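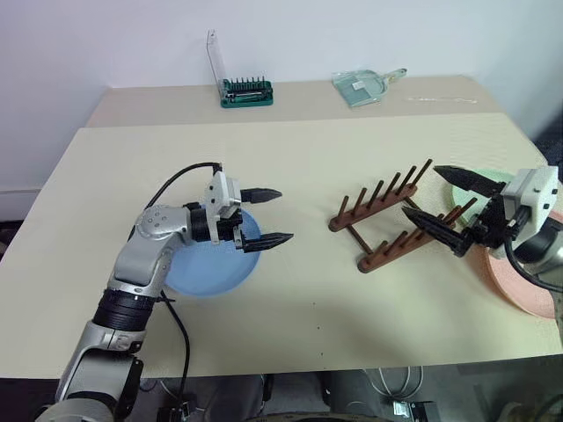
Wooden dish rack and blue plate on the table

Kitchen Assistant, part time -- Skanley Tea Room, Dramdale

We need a kitchen assistant for the afternoon shift, 30 hours a week, beginning in November. You will wash, dry and rack dishes by hand, wipe down tables, and put everything away before closing. On a busy day we serve 150 lunches.

No experience is needed. You should be able to stand for a full shift and handle china with care -- most of our plates go into pegged racks, one to a slot. Training takes 2 days and is paid.
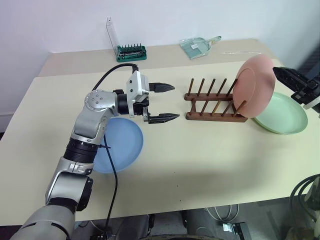
How to apply

Pick up a form at the counter or write to Skanley Tea Room, 396 Kongkaew Street, Dramdale. Please tell us which afternoons you can work.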